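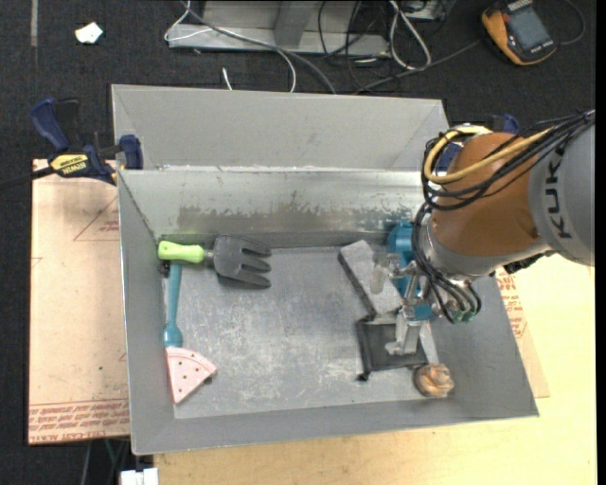

Sorters wanted for the toy and kitchenware returns bench, Arboleda

Let's start with what this job isn't. It isn't a career ladder, it isn't "fast-paced," and we don't have a ping-pong table. Arboleda takes in mixed returns and donated odds and ends, and somebody has to go through the bins. A bin might have a toy garden fork in it, a plastic utensil, a pink toy-looking wedge with holes in its face, and a gray block that could be part of anything. You decide what each thing is and where it goes.

I have read a lot of ads for work like this that promise you'll "love every day." I doubt it. Some days are fine. Some days you get three bins of lids.

What you'd do

Empty metal bins one at a time and sort the contents by type: toys, kitchen, parts, trash.
Match loose pieces to sets when you can, and stop trying when you can't.
Write a short tag for anything you don't recognize. "Brown lumpy thing" is an acceptable tag. "Misc." is not.
Wipe the bin before it goes back. The scuffs and scratches in the metal won't come out, so please don't spend your shift on them.

Who we're looking for

Experience is optional. Applicants who say they are "passionate about organization" will be asked to sort a bin in front of us, and so will everyone else. The trial takes 11 minutes and we pay for it. Pieter Visser, who runs the bench, cares more about whether you put things down where you said you would than how fast you went.

You need decent eyesight, with or without glasses, and you should be comfortable reaching into a deep bin over and over. The bins have thin metal rims, so gloves are provided and you will wear them. If repetitive work makes you miserable, believe that feeling and skip this one.

Hours and pay

There are 2 openings, both part-time, mornings only. Pay is by the hour and is printed on the application form, where you can see it before you fill anything in. We don't call it "competitive" - look at the number and decide for yourself. Both jobs run through the end of May. They may be extended, but I wouldn't plan a lease on it.

How to apply

Pick up a form at the front desk or ask for one by mail. Quote reference 738. No cover letter, please. Instead, tell us in 80 words or fewer how you would sort the junk drawer in your own kitchen, and what you'd do with the item that fits nowhere.

Forms are due by 3rd December. Yaneth Restrepo reads all of them and will write back either way.

Questions about the work go to Pieter, questions about pay to Yaneth.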